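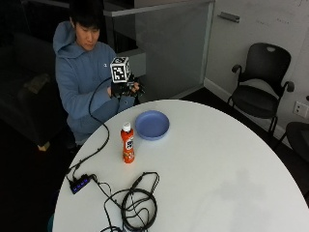
Head down at the round white table.

Mirnthorpe Price Index: your questions, my answers

Last updated 12/25/25

I get a lot of the same emails about the index, so I've put my replies in one place. If yours isn't covered, write to me anyway. I do read everything, I'm just slow (very slow during update weeks).

What is the Mirnthorpe Price Index?

It's a consumer price index for one town, put together by me, Karthik Samarakoon, with a lot of help from Callum Pringle. We collect prices in Mirnthorpe every month, weight them by what households here say they spend, and publish a single number plus a few breakdowns. The number tells you how much more (or less) it costs to buy the same stuff as in the base month, which is March. Base month equals 100. If the index reads 102, the basket costs two percent more than it did in March. That's really all an index is!

Why bother, when there's an official one?

The official CPI is good and I wish people would stop yelling at it. It's built to describe a whole country, though, or at best a big metro area, and we're neither. Our rents move on their own schedule, and we have one big supermarket, the Skenda on the ring road, which has a lot of say over what groceries cost. When Skenda changes the price of chicken thighs, that's a macroeconomic event around here.

I also wanted to learn how index numbers work by building one. I'd taught the formulas for years and had never had to decide what to do when a store stops selling the exact jar of peanut butter I'd been following. You learn a lot from a missing jar of peanut butter.

How many prices do you collect?

The last full round had 3,453 price quotes. Of those, 1,206 were food and drink eaten at home, and 994 were household goods, which is a big grab bag that runs from light bulbs to laundry soap to the odd box of screws from Wojcik Hardware. The rest is clothing, services, transportation, rent, and so on. Food gets a big share of the quotes because food prices bounce around so much, and you need more of them to get a steady average. It does not get a matching share of the weight. People mix those two up all the time, so let me say it again: the number of quotes in a category has nothing to do with how much it counts in the index.

So where do the weights come from?

A spending survey. We ask households to keep a diary for two weeks and then fill in a form for the lumpy things, like car repairs and insurance, that a diary is going to miss. The known trouble with diaries is that people get tired. The first few days are gorgeous, every pack of gum is in there, and by the second week somebody apparently lives on air. We scale up the second week a little to correct for it. I've gone back and forth on that correction more than on anything else in the project and I'm still not in love with it.

Alcohol is the other problem. Every spending survey I've ever read about comes in low on alcohol and ours does too. I bump it up using what stores tell us they sell.

Which formula do you use?

Inside each narrow group (say, ground coffee) I take the geometric mean of the price changes. Between groups I use a plain Laspeyres, so fixed weights from the base period. The geometric mean lets in a bit of substitution, because when one coffee gets pricey you'd expect folks to slide over to the next one. The Laspeyres part lets in none at all, so if anything the headline number runs a touch high.

Couldn't you use a Fisher or a Törnqvist and be done with it?

I'd love to. Those need spending weights for the current month as well as the base month, and I can't put people through a diary every month. They'd move away. What I do plan is to run a second survey later and then go back and compute a Fisher between the two points, to see how far off the headline was. My bet is that the gap will be small. Callum's bet is that it'll be embarrassing. There's a lunch riding on it.

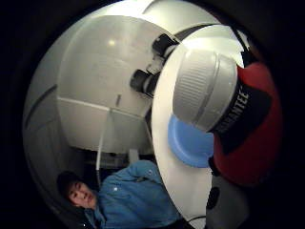

The same goes for chaining, by the way, which is the follow-up I usually get. You can refresh the weights often and link the pieces together, and for slow-moving stuff that works nicely. With groceries you run into chain drift. Suppose soda goes on sale, everybody stocks up, and then the price goes back to normal while nobody needs any soda. A chained index with monthly weights catches the drop with a big weight and the rebound with a tiny one, so it ends up lower than where it started even though every price is back where it was. There are ways around it and they're all more work than I can take on right now.

How do you handle sales and loyalty card prices?

If anyone can walk in and pay the sale price, I use the sale price. If you need a card but the card is free, I use it too. If the discount depends on buying three of something, I skip it and take the single price. Coupons that arrive in your email don't count, no matter how good they are (sorry, I know, some of them are very good).

What about packages that get smaller?

Everything is priced per ounce, per sheet, per load or whatever makes sense. So when the cereal box shrinks and the sticker stays put, the index goes up. This is the question I get from people who are already mad, and I'm happy to report we're on the same side here.

And things that get better?

Ugh. This is the hard one. If this year's toaster costs more and is a nicer toaster, some of the increase is quality and shouldn't count as inflation. The big agencies have several ways of dealing with that, including regressions that put a dollar value on each feature. I don't have enough toasters for a regression. What I do is wait for a month when both the old and new models are on the shelf, and treat the price gap between them as the value of the improvement. If they never overlap, I let that item follow the rest of its group for the month and start fresh after that. It's crude, but it's written down, and I do it the same way every time.

How do you treat housing?

Renters are easy enough: we ask the same addresses what they pay. For owners I use what a similar place would rent for. A lot of you hate this. I've had long emails about it! The logic is that a house is partly something you live in and partly an asset, and a cost of living index should only pick up the living-in part. Mortgage payments mix the two together. If you'd rather see the number with owners left out completely, it's in the second tab of the spreadsheet, and the two lines have stayed pretty close together.

My groceries went up way more than your number says. Are you fudging it?

Nope. A few things could be going on. Your basket isn't the average basket, and if you eat a lot of beef and butter you've had a rougher time than somebody who lives on rice and lentils. You also notice the things you buy often and you notice increases more than decreases, as do I. And the index is a change since a date. People tend to compare today with some fuzzy "before" that can be years back.

If you want your own number, the spreadsheet has a yellow column where you can type in your own weights. Make sure they add up to 100. When someone writes in to say the sheet is broken, that's the first thing I check.

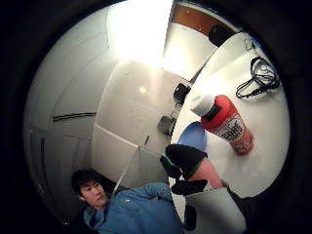 Over by the tabletop, with the red bottle and the coiled cable.

Do you seasonally adjust?

Not yet. You need several years of data before the seasonal pattern is anything but a guess. Until then, please don't get excited about one month. Strawberries do what strawberries do.

Why did an old number change?

I made a mistake, or a store sent a correction. The official CPI mostly avoids revising its unadjusted numbers because contracts are tied to them, and I get that, but nobody's pension depends on mine. So I fix things. Every change goes in the revisions tab with the old value, the new value, and what went wrong. The biggest one so far was me typing a price for a case of water as if it were one bottle.

Can I use the index in a lease or a pay deal?

Please don't. It's a small sample, it can be revised, and it's run by two people. Use the official one for anything with a signature on it.

What software do you use?

Prices go into Amance, which is a little database tool Callum wrote for a different job and keeps patching for this one. The index itself is computed in a script that I'll send to anybody who asks. The comments in it are a bit grumpy in places.

Can I help?

Yes please! I'm short on people willing to price services: haircuts, oil changes, piano lessons, dog grooming. Those prices often aren't posted, so you have to phone and ask, and it helps if you're not shy. I'm also looking for more diary households, especially ones with kids in daycare, where my sample is thin.

When does the next number come out?

Usually in the second week of the month, once Callum has gone through the outliers and I've argued with him about half of them. If you're on the email list you'll get it the same day it goes up here.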